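About Nillell

Home / About / Contact

We put together table activity kits and lend them to schools, libraries and day centers in and around Culline. A kit is a board, a base and a tub of small things to press, turn, stack or sort. We have lent them out for four years. In that time we have read a great many catalogs, and we have stopped believing most of what is in them.

You know the kind of thing. A bag of plastic bricks is said to "unlock spatial reasoning." A wooden tray promises calm. Someone puts the word "sensory" on a bottle of beads and the price doubles. We asked several suppliers what their claims were based on and got a lot of brochures back.

So please don't expect this page to tell you that our kits will make anyone smarter. We don't know that. We can tell you whether a brick comes off a baseplate without a fight, whether a button can be found and pressed by a person with stiff fingers, and how long it takes to clear a table when the session is over and the next group is at the door.

Who we are

Siyabonga Mthembu started Nillell after ten years of repairing school furniture, much of which he thought should never have been bought. He chooses the boards and bases and does most of the arguing with suppliers. Fatima Xaba runs the lending side. She used to teach a mixed-age class and has firm views on lids, which you will hear if you send a tub back without one.

The rest of us come and go with the work. May is busy, August is dead.

What we try out, and how

Everything goes on the work table before it goes in a kit. We leave it there longer than seems reasonable. Plenty of things are fun for the first quarter of an hour, and suppliers know this very well (it's about the length of a sales visit).

Bricks are the hardest thing to have a sensible opinion about. Everybody likes them already. Siyabonga's complaint is that people buy them by the bucket and then wonder why one child builds while the others dig. We wanted to know if spreading them over a baseplate, with more waiting along the back of the board, would change that. It might. The first groups reached less and grabbed less. They also left more bricks on the floor, so we are not ready to call it an improvement.
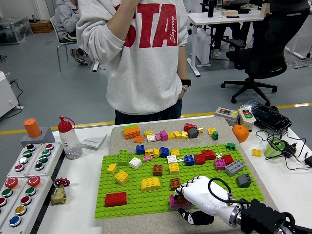

Bricks on the green baseplate and along the top of the gray board, with the button panel to the left.

The gray board underneath earns its place more easily. You can shift the whole job along the table without taking it apart, and it gives people somewhere to park a brick they haven't decided about. We were against boards for a long time. They looked like one more thing to store. Fatima kept using one anyway and eventually the rest of us gave in.

The other things on the table

Button panels have been through here in several versions. The usual argument for them is that pressing a button is satisfying, and we have no quarrel with that. Our doubts are about color. Suppliers love a panel with every color on it, and will tell you the colors "guide" the user. In our sessions people went for the big red mushroom buttons first, whatever we had asked them to do. If you borrow a panel, assume the red ones will get most of the wear.

The brass valve with the red handwheel is Siyabonga's favorite and he will not be fair about it, so Fatima writes this part. It has some weight to it. Adults like it more than children do, in my experience, and the day centers ask for it by name. I have not seen any sign that it does them more good than opening a jar would. They enjoy it. I'm fine with that as a reason.

Then there is the bottle with the red cap and small white pieces inside. We have gone back and forth on small loose filling of any sort. It gets everywhere. Some groups will happily pour and refill for a whole session, and others have it under the radiator in two minutes. We lend it only when asked, and we do ask who is sweeping.

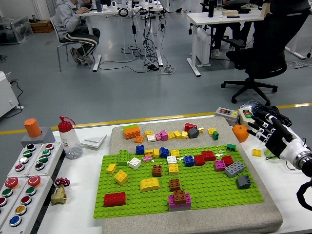 What the kits are called

We currently lend two. The Caston is the brick kit: board, green baseplate, bricks in one tub. The Bañez is the one with buttons and things to turn. Neither name means anything. We had a consultant's list of names with "spark" and "bloom" in them and couldn't say them on the phone with a straight face.

A full Caston tub holds 170 bricks. We picked the number by filling the tub until the lid stopped closing and then taking some out. If yours comes back short, tell us and we'll top it up. We would much prefer that to finding out from the next borrower.

Complaints we get

That we're negative. Possibly. We have turned down a lot of products that other people seem pleased with, and we may have been wrong about a few.

That there are no instructions. There used to be. We wrote cards with building ideas on them and they came back unread, apart from one set that had been used as a ramp. If you want cards, ask Fatima, she has a drawer of them.

That the colors aren't sorted. They aren't going to be. We sorted every tub by color for most of a year and it lasted until the first person opened it. Sorting is a decent activity in its own right, so if your group wants to do it, they are welcome.

That we won't say what age it's for. We've seen the same baseplate used by a second grader and by a retired bus driver, and the bus driver was fussier. Small parts do mean it is no good for toddlers, and we won't lend it for them.

Borrowing

We made 700 loans before we wrote any rules, and the rules we have now are short. Keep a kit up to four weeks. Bring it back with all its lids. Wipe the board if it needs wiping and leave the bricks alone, we wash those here.

You can come and handle things before you borrow, and we'd encourage it. Spend a while at the table. Press the buttons, try getting the flat bricks off the plate with your fingernails, and be as doubtful as you like. Bring someone from your group if you can, as their opinion will be worth more than ours.

Write or call to fix a time. Afternoons after 3:30 are easiest.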